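Marina Sfakianakis
May 2018

Spent the morning on the phone to Mellitz about a parcel that has now been delivered, according to them, to a neighbour I don't have. A thread, for anyone else waiting on a doormat.

The parcel left the Tripathi warehouse two suburbs over. I could have walked there and carried it home under one arm. It went via Adelaide.

Colour on the order form: "slate". I've read the order form several times and still can't work out what slate means.

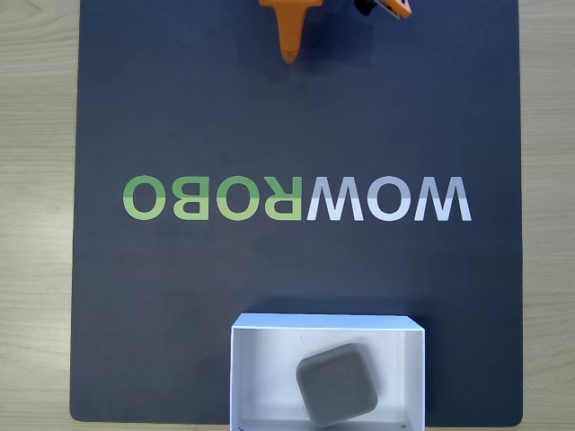 Bluish. Slate-ish. Still not a doormat.

The tracking page has 2 settings, "on its way" and "delivered". Mine went from one to the other at 3 am, when I was home, asleep, and a very light sleeper.

Mellitz say the driver took a photo of my front door. They emailed it. It's a lovely door — green, brass knocker, somebody's wisteria. I live in a flat.

Claims under 50 dollars go to a separate queue. The doormat was 49.95. I've met the hold music in that queue and we're on first-name terms.

Rang back after lunch. Was told to "check with the household". I am the household. I checked. 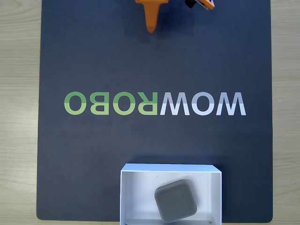
Jikonis replied that Mellitz did the same with a kettle last winter, and that the trick is to ask for the GPS scan and keep asking until they get sick of you.

So I asked for the GPS scan. It puts my doormat in the car park of a Plollo, next to the trolley bay. They've apologised for the inconvenience and asked if I'd like to rate the delivery.

Gave it two stars. The door really was nice.

Replacement is due in June. Until then please wipe your feet on the letter from Mellitz.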